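Ink notebook, batch 4
July, started writing this up right after lunch

Picking up from the last page. Batch 3 is still going brown on everything except the cheap copier paper, so I gave up trying to rescue it and started over with the new galls. They came from the woods above Gorkau and they are much nicer than the last bag: small, dark, hard as marbles, with hardly any exit holes. The old bag was mostly big pale ones and I'm more and more convinced that was half the trouble.

Crushed 40 grams in the big mortar. I wrapped a dish towel around the top this time and I'm so glad I did, because these things fly (I found a piece of gall in my shoe after batch 2). I stopped at coarse gravel. Last time I went all the way to powder and it clogged the filter so badly that I ended up squeezing the sludge through a stocking at eleven at night.

Into 300 ml of rainwater, in the glass jar with the wide mouth. Cloth over the top, rubber band, onto the shelf by the window. I put the level on the glass with a strip of tape so I could top it up for evaporation, which I forgot to do for batch 2 and then spent a week wondering why it was so strong.

Soaked for 13 days. I stirred it every morning when I remembered, so call it most mornings. There was a little island of mold near the end, gray and fuzzy, and I just lifted it off with a spoon. It smelled like wet leaves and a bit like tea. Batch 1 smelled like a drain at the same stage and made perfectly good ink, so I've stopped reading anything into the smell.

Filtered twice, once through muslin and once through a coffee filter. The liquid came out a clear brown, darker than I've had before. Then the iron sulfate, dissolved separately in a little warm water and poured in slowly. I love this part! It goes from tea to ink right in front of you, and I don't care how many times I've done it, I still call people over to look.

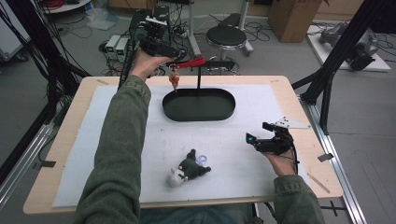
One of you has already penciled in the margin that I'm adding the iron far too early, and that the gall liquid ought to sit for another week after filtering or the ink will never get properly black. Fair enough. It's possible. My feeling is that the extra week helps if you started with weak galls, and these weren't weak. But I've poured off a little of the unmixed liquid into the small brown bottle and I'll add iron to that one a week from now, same proportion, and we can put the two side by side. Please don't pour it down the sink thinking it's old tea. (It has happened.)

Gum arabic next. I used the lumps from Navickas and not the powder, mostly because the powder had turned into one solid brick over the winter. Lumps take forever. I left them overnight in barely enough water to cover, and in the morning it was a lovely thick syrup with bits of bark in it, so that got strained too. I added it a spoonful at a time and tried the pen after each one:

no gum: runs off the nib in one blob, feathers like crazy
one spoonful: better, still too wet on the downstrokes
two spoonfuls: nice line, sits up on the paper, shades well
three spoonfuls: sticky, the nib drags, took ages to dry

So it's two. I had to split off a cup of the batch to find that out, which means a cup of over-gummed ink is now in the jam jar marked THICK. Somebody might want it for brush lettering.

Paper tests, all with the same Nellero nib, cleaned in between:

Lutirix heavy: the best so far by a long way. Crisp edges, and nothing came through on the back. It went down a pale gray and was nearly black by the time I'd washed up.

Lutirix light: a little feathering on the crossstrokes, fine for notes.

Copier paper: spidery, as always. I only test it so we have something to compare with.

Old ledger pages from the bottom drawer: gorgeous, and we have hardly any left. I used one corner and felt guilty.

I wrote the same line on every sheet and cut each one in half. One half of each is in the drawer and the other is taped up in the south window. Batch 3 had shifted toward brown within a few days of being up there, so if this one is going to misbehave I expect we'll see it soon enough.

Now the thing I keep going around on, which is the acid. The old recipes don't all agree and half of them put vinegar in, or white wine, and then everybody warns you about the ink eating the page. I left the vinegar out this time. There seems to be plenty of sourness in there already — the test strip went well over to the acid side with no help from me. The part I'd worry about more is leftover iron that never found a gall to bind to, and I think batch 3 had lots of that. I'd thrown in extra iron because it looked too pale, and it probably only looked pale because it hadn't met any air yet. Lesson for me: write a line, go and do something else, come back and judge it then.

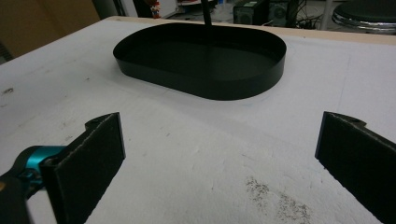
Black oval tray, white tabletop

Steel nibs: the usual. I left one sitting in the ink over lunch by accident and it came out with a dark crust that wiped off, but the shine underneath was gone. Rinse them right away and dry them. Please don't put this in a fountain pen, not even the ugly one. I know it flows nicely. It'll flow nicely until it doesn't, and then you'll be soaking the feed for a week.

Storage. The good part of the batch is in two brown bottles, filled right up to the neck to keep the air out, with one clove in each against mold. I have no idea if the clove does anything (batch 1 had one and stayed clean, batch 2 didn't and grew a hat) but it smells great and I'm keeping it. Labels say 4A and 4B. They're the same ink, 4A is for using and 4B is for leaving alone. The brown bottle with no iron in it is marked GALLS ONLY in big letters.

Still to do:

add iron to the galls-only bottle next week and run the same papers
check the window strips
write Navickas for more gum, lumps again
find out if there's any more of that ledger paper anywhere
second soak on the used galls — they're in the bucket under the sink, and the water is already quite dark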